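Jedix Opens Comparative Trial of Multi-Fingered Hands and Two-Jaw Grippers

Nendov, Friday, April 8, 2022 - Jedix, a supplier of handling equipment to food packing and laboratory customers, today announced the start of a comparative trial of robot end effectors at its Nendov test hall. The trial sets a multi-fingered hand against the two-jaw gripper that Jedix has offered for several years, and runs both under two arm controllers. It is being carried out together with Jorkach, which supplies the controllers, and Economou, a fruit packing company that will make use of the findings at its own sites.

The first stage of the program covers a single task. Starting with an apple and a plate on a cloth-covered table, the arm must grasp the fruit and transfer it between cloth and plate without dropping it or marking the skin. The task was chosen by Economou, whose packing lines handle fruit that varies in size and shape from one piece to the next. 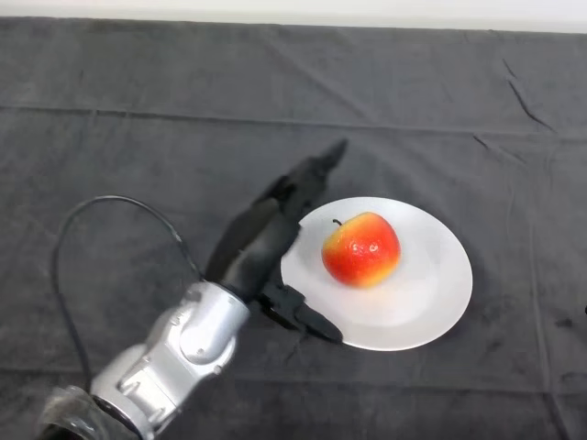 Page last changed: April 2022

Work to date has concentrated on the multi-fingered hand. Jedix has recorded 929 grasp attempts in preliminary running, of which 379 were made with the first controller and the remainder with the second. These attempts were used to settle the approach path, the closing speed and the limits on finger force. They will not be counted in the comparison, which begins with fresh runs for each combination of hand and controller.

Under the trial protocol, each combination is run in blocks of 25 attempts. The starting place of the apple is changed between blocks, and the plate is kept to one side so that the hand has to work close to its rim without touching it. An attempt is scored as complete only when the fruit has been released and is at rest. Attempts in which the apple rolls, slips or has to be grasped a second time are entered separately.

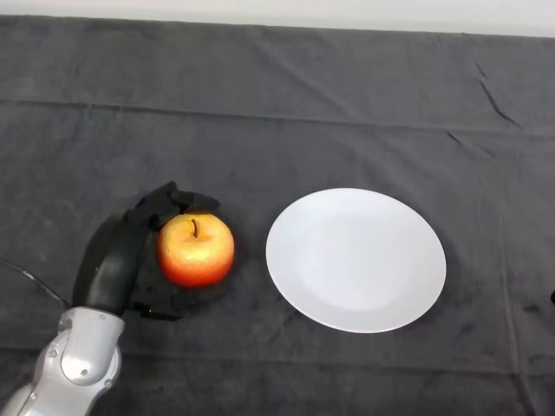
The two-jaw gripper will be put through the same blocks on the same table. Jedix expects it to be the faster of the two in closing and opening, and has asked Economou to weigh that speed against the pressure marks that flat jaws can leave on soft produce. Fruit from every block will be stored and inspected for bruising by Economou staff, who will not be told which end effector was used.

Particular attention is being given to the approach. A hand with separate fingers can be brought in low, with the thumb placed near the table surface and the other fingers held open until the fruit lies between them. This calls for more joints to be moved together than a jaw gripper requires, and small timing differences between controllers become easier to measure as a result. Jorkach has supplied logging software that records joint position and motor current throughout each attempt.
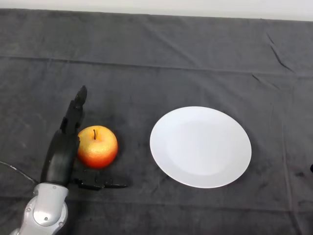

Camera views from above the table are stored with every run. Reviewers at Jedix use them to check the automatic score and to mark the moment at which the fingers first touch the fruit. In preliminary running this point proved hard to set from motor current alone - a light touch on a smooth apple produces very little change in the signal - and the written protocol was revised to require both sources.

The choice of a dark cloth as the working surface was also made during preparation. It gives good contrast with the fruit and the plate, but less with a black hand, and the reviewers have been given extra time for runs in which finger edges are difficult to follow.

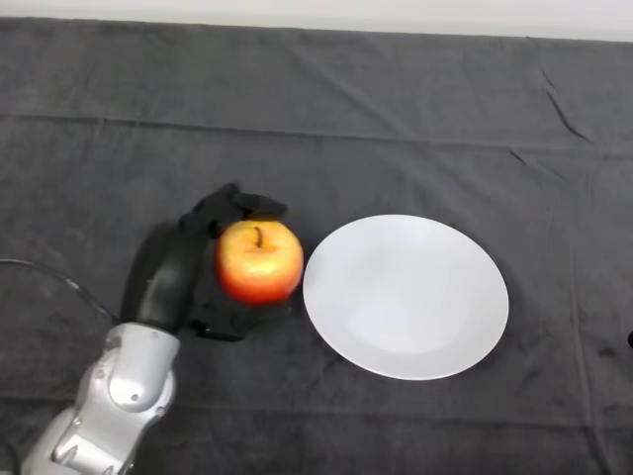 The multi-fingered hand holding an apple beside the plate during work on the comparison.

The second stage of the program will extend the task to other produce and to lightweight trays. Economou has submitted a list of 16 items for consideration, including pears, plums and tomatoes on the vine. Jedix and Jorkach will select from this list once the apple results have been reviewed. Controller settings will be held fixed between the two stages so that results can be read side by side.

Jedix intends to publish a summary of the first stage in September. The summary will give completion rates, cycle times and bruising results for each combination, together with the full protocol and the scoring sheet used by reviewers. Existing customers may request the protocol before that date through their usual Jedix contact.

About Jedix
Jedix designs and supplies grippers, mounts and test fixtures for light handling work. The company operates a test hall in Nendov, where customers may arrange trials with their own goods.

Press inquiries should be directed to the Jedix press office, Nendov. Requests to attend a test session must be made in writing and should state the type of goods to be handled.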